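Juvden: a word list for naming paint colours

README, last tidied in October

Hello! Juvden is a plain text list of 154 everyday names for the colours people put on their walls, doors and furniture. I started it because I was fed up with paint charts. My local shop stocks Conik and Jernness, and the two of them will cheerfully sell you nearly the same grey under names that have nothing grey about them. I wanted a list where "dark green" means dark green and you can find it under D.

What you get

There's one file, juvden.csv, with 3 columns: the name, the family it belongs to (there are 10 families), and any other names I've heard people use for it. No hex codes, sorry. I tried adding them and every screen in the house disagreed with me, so out they came again.

Speckled and mixed finishes have a family of their own, called "flecked". It's the smallest one and the one I get the most post about. Granite, terrazzo, oatmeal and that bathroom floor from every school in the seventies all live there.

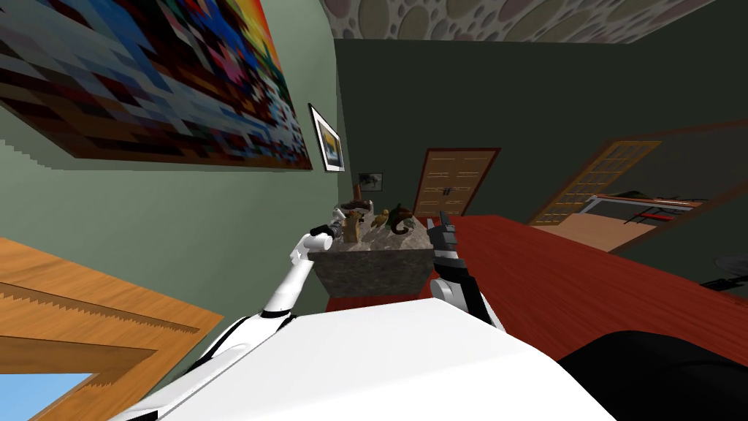

Flecked grey on dark red, both in the list.

How the names were picked

I wrote down whatever people said when I pointed at something and asked what colour it was. Friends, family, the queue at the tip on a Monday (they were very patient!). If two people used the same words without prompting, the name went in. If only one person said it, it went in the third column, which is how "gravy" ended up next to dark brown.

Greens were the worst. I had 21 of them at one point and couldn't tell half of them apart myself, so I went through with a cup of tea and merged anything I'd have to squint at.
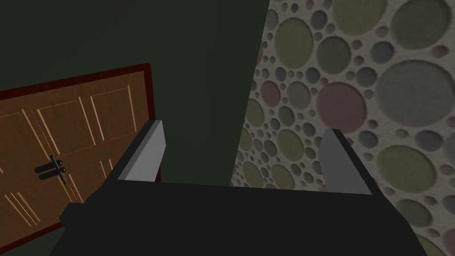 Blues went much quicker, mostly because people agree about navy and then give up. I've kept "duck egg" even though I'm told it's a green. It stays under blue until somebody sends me a convincing duck.

Known problems

Wood is the big gap. People don't name it by colour at all, they just say "wood", and I never worked out what to do about that.
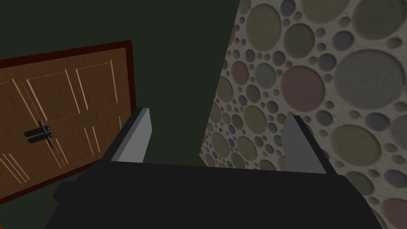
Texture muddles things too. A rough surface throws little shadows, so the same tin can get two different names depending on what it's been put on. Put a textured wall near a wooden door and you've got both of my problems in one corner, and I still couldn't tell you which row of the file to use for either. For now I go by the name on the smooth bits and leave a note.

Using it

Do what you like with it. Caron, my little spreadsheet for planning a room, reads the file as it is, and anything else that opens a CSV should cope. If you add names, please keep them lower case and put the family in, or the sorting goes funny.

Corrections are welcome, especially for pinks.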